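My Six Weeks With the Wadine Prayer Journal (and Why I'm Keeping It)

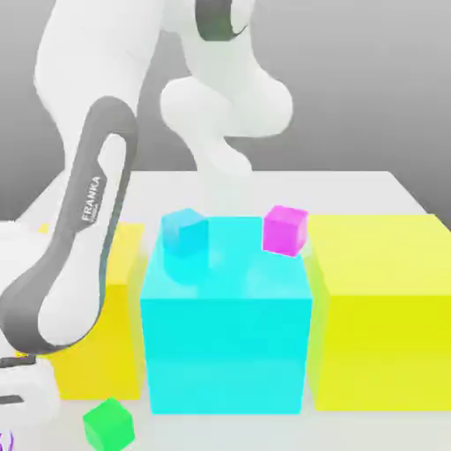 A white FRANKA arm over a light gray tabletop.

I've started more prayer journals than I care to admit. There's a shelf in my hallway where they go to retire, most of them filled in through the second week of January and then blank as fresh snow. So when a friend from church pressed the Wadine Prayer Journal into my hands and told me it was different, I smiled and thanked her and privately gave it ten days.

Well, it has been six weeks and I'm still writing in it! Not every day, I'll confess that right up front, but more days than I've skipped, and for me that's a small miracle.

First, what you get. The Wadine is a hardcover book, a bit taller than a paperback, with two ribbons and a pocket in the back. Each week opens with a psalm, or part of one if it's a long one. Then come the daily pages, which have a space for thanks, a space for people you're praying for, and a big open area with no heading at all. I love that open area. Some mornings I fill it with complaints to God (the psalms have plenty of those, so I feel I'm in good company) and some mornings I write one sentence and go make the coffee.

The thing that won me over is the undated pages. My last journal was the Doltthorpe Daily, and it's a handsome thing, but every page had the date printed at the top. Miss four days and there they are, four empty pages staring at you like a disappointed aunt. I'd feel so guilty that I'd stop opening it. With the Wadine you just pick up at the next page. I had the flu in the third week and came back to it without any fuss.

I should say something about the list in the back, because it's the part people ask me about. It's called the Long List, and it's for prayers you expect to be praying for years. There are 11 pages of it, with a wide margin on the right so you can add a note when something changes. I wrote my brother's name on the first line. We haven't talked much since our mom's funeral, and I've prayed about it on and off, mostly off. Having his name written down where I see it has made me more faithful about it. I called him last month. It was a short call and a little awkward, and I put that in the margin too.

Now for the grumbles, and I do have a few.

The paper is thin. If you use a gel pen, and I do, you'll see yesterday's prayers coming through behind today's. A ballpoint is fine. I also tried a pencil, but it smudged all over the facing page by the end of the week, so I've made peace with the ballpoint.

The little reflections at the bottom of the page are hit and miss. Some are lovely – there's one on Hannah praying in the temple that I read three mornings in a row. Others sound like they came off a coffee mug. I'd have been happier with a bit more Scripture in that spot, or just more lines to write on. And the psalms are only given in one translation, which doesn't match the Bible I read from, so I keep flipping back and forth to see how mine puts it. (Okay, I've enjoyed the flipping. But it does slow you down when you've got somewhere to be.)

My other complaint is the binding. It was stiff as a board for the first couple of weeks and wouldn't lie flat, and I had to hold it open with my mug. It has loosened up since.

A few people have asked how it compares with the Kasten one, which a lot of the women in my small group use. The Kasten is really a Bible study workbook with some prayer space tucked in. If you want questions to answer and passages to look up, you'll probably like it better. I wanted somewhere to talk to God before the house wakes up, and for that I'd pick the Wadine. It costs a little more, though, and the Kasten has much nicer paper.

I ordered mine a matching cloth cover from Elach, and I'd say skip it. It's pretty, but it covers up the back pocket, and I keep my church bulletins in there.

Would I buy the Wadine again? Yes, and I already have. I got a second one for my daughter, who leaves for college in August. I told her she doesn't have to use it. She's already drawn a cat on the inside cover, so we'll see.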